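The night shift at Undwood, where lost cars go home

It is ten past four in the morning at the Undwood pound and the gates are already open. A low-loader is reversing in with a silver hatchback on its back, stolen from a driveway in Sezer two nights earlier and found behind a row of garages with its plates swapped. The officer on the desk has its owner's number ready, and she can't wait for a decent hour to ring it.

I spent a week in June with the Irkeo vehicle crime team, and I came away completely hooked. Car theft is usually told as a story of sirens and chases. Most of the work I saw was done sitting down, by people who can spot a ground-off chassis number from the far side of a yard and who get properly excited about door hinges.

The team has 14 officers and covers everything between the coast road and the Irnex estate. Last year they dealt with 2770 reports and got 641 vehicles back to their owners, a good many of them vans with the tools still inside. 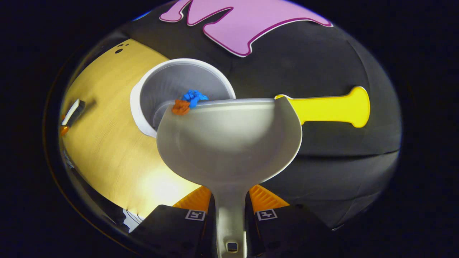 A light grey plastic scoop, held by the handle.

Vans are the ones they talk about most. A plumber who loses his van on Monday has lost the week, and often the month, and the courts are starting to hear about it. At the magistrates' court in Sezer I watched a man plead guilty to taking two of them from the same street. The bench was read a statement from one of the owners, a tiler, who had turned down six jobs while he waited. You could have heard a pin drop!

Back at Undwood the paperwork for each car fills a thin blue folder — keys, photographs, insurer's letter, a note of any damage. Swapped plates are the commonest trick, and the team's advice is wonderfully dull: fit tamper-proof screws, take a picture of your chassis number, and ring straight away, even if you think you might have forgotten where you parked. (People do. The desk is very nice about it.)

The hatchback's owner arrived just after seven, in slippers.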